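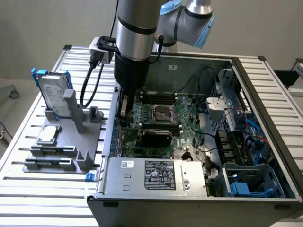
Rodica Bogdan asked, after reading the first draft of this section, why it kept saying the cell "takes over" memory work when she still spends her mornings beside it. She had a point, and the wording is gone. What follows is what the arm does at the Gandora bench, what you do, and where the two don't line up as well as the sales sheet from Pronivum suggests.

Section 4. Starting a Memory Job

Before you begin

The cell works on desktop towers laid on their side with the side panel off. It does not open cases. It does not find screws you dropped. If the tower came in with cables lying across the memory slots, you move them, and the minutes you spend on that go on the job ticket under Prep. Please write them down. The figures used to justify this cell left Prep out.

You need:
- the job ticket
- a grounded wrist strap
- the parts fixture
- the memory modules listed on the ticket

Setting up

1. Press Hold on the operator panel and wait for the steady amber light.

2. Lay the tower on the slatted table, open side up, and push it against the stops. The arm will not notice a tower that is slightly crooked until it is already over the board.

3. Tuck or tie back any cable that crosses the slots.

4. Open the latches on the slots you will be filling. Do this by hand, even if the ticket says Auto.

5. Set the parts fixture to the left of the tower. Memory modules go in the long slotted holders at the front, notch facing the way the ticket shows.

6. Step back behind the yellow line, release Hold, and choose program 203.

7. Watch the first insertion all the way through. Keep a hand near Hold.

8. When the panel shows Done, press Hold again and check each module yourself. Press on both ends. A module can look level and still not be seated.

CAUTION: Never reach into the case while the light is green. The arm can pause for several seconds between moves and a pause looks a lot like a finish.

CAUTION: Do not clear error 62 by pressing Resume twice. Error 62 means the gripper met more force than it expected. Press Hold, go in, and look at the slot.

Note: If the same tower gives 2 errors, take it off the table and finish it by hand. Log it as Manual. Grigore Nedelcu reads the Manual entries every month, and a low number there helps no one if it's low because people were embarrassed.

About the staffing numbers

The Suturico planning document says one person can watch this cell and run a hand bench at the same time. We tried that in April. The person at the hand bench kept getting up, and the cell kept sitting on Hold -- the screen counted it as operator delay. Until that changes, whoever is signed in to the cell is signed in to the cell only.

The target on the panel is 25 towers per shift. Treat it as a number somebody typed in. Older cases with cramped drive areas take longer to prepare, and Florin Pîrvu has agreed that they will be scheduled separately.

It does spare your thumbs, and people with sore hands have been glad of that. Whether it saves the shop any time is still an open question. Anyone moved off hand assembly keeps their bench grade while they train here; if your pay slip says otherwise, take it to Heriberto Chávez.

Ending the job

9. With Hold on, lift out the tower and close the ticket.

10. Return unused modules to their trays.

11. Sign out. If you stay signed in, the next person's errors are logged under your name.

Changes to program 203 go through Rodica Radu. Gripper force settings are in Section 5.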